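Hevik announces Predach smartwatch in two case sizes

JETVILLE, February 16, 2026 - Hevik today announced Predach, its first smartwatch, which will be sold in two case sizes from October. Both sizes run the same software and come with the same strap fitting, so straps can be swapped between them.

Predach tracks steps, sleep and heart rate, and shows calls and messages from a paired phone. The battery lasts five days between charges in normal use. The larger model adds a speaker for taking calls on the wrist. 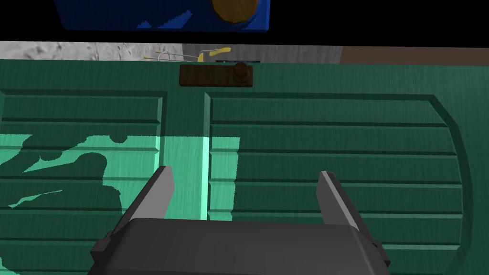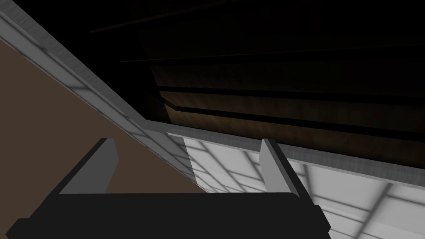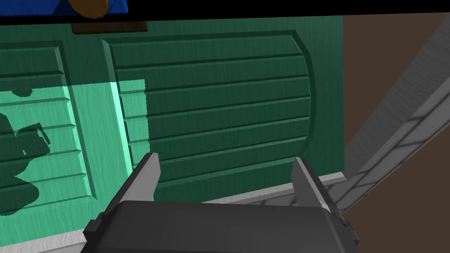
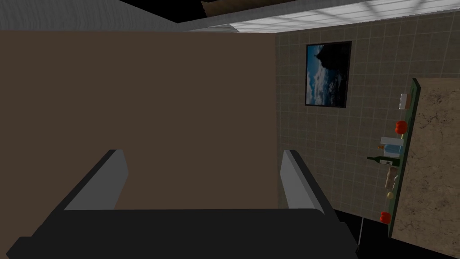
Computer-rendered views. Source: Hevik

"People kept asking us for a smaller watch, and we did not want to take features out to get there," said Danica Ondrejka, head of wearables at Hevik. "The speaker is the one part that would not fit."

The company tested early units with 1,321 wearers before settling on the final case shape. Predach comes with 56 watch faces, and more can be downloaded through the Hevik phone app.

Prices will be given when pre-orders open. Owners of the Hevik fitness band can move their saved data to the new watch - the app does this during setup.

Press contact: Min-kyu Song, Hevik press office, Jetville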